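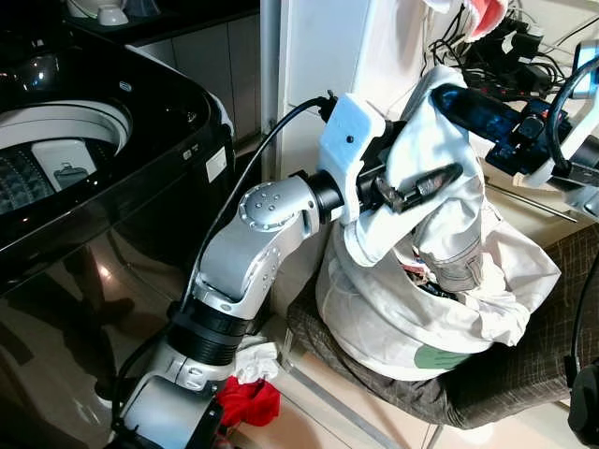
Breldale Truck Parts Opens Its Second Counter in Pavmont

Friday, March 26, 2021

Folks who have been driving clear across the county for a tailgate hinge or a set of door seals will be glad to hear that Breldale Truck Parts has opened a second counter in Pavmont, in the old feed store on Samilik Road. Owner Yee-man Yuen has been hunting down parts for older pickups and farm trucks for a good many years now, and she says the first week was busier than she ever expected (they ran out of coffee twice!).

The new place carries mostly brake, steering and body parts, along with a nice wall of used trim and up to 200 hubcaps, some still in their original paper. If you are looking for something odd, bring the old piece with you if you possibly can - even a broken one helps a lot in matching it up.

Yao-tsung Fang, who many of you know from the original Breldale store, will be running the Pavmont counter and is happy to talk carburetors for as long as you like. He rebuilds them too, with a wait of 2 weeks at the moment.

Hours are 9 to 6, Tuesday through Saturday. Parking is around back, and there is plenty of room to swing a trailer. Orders placed at the Breldale store can be picked up in Pavmont at no extra charge - just mention it when you call.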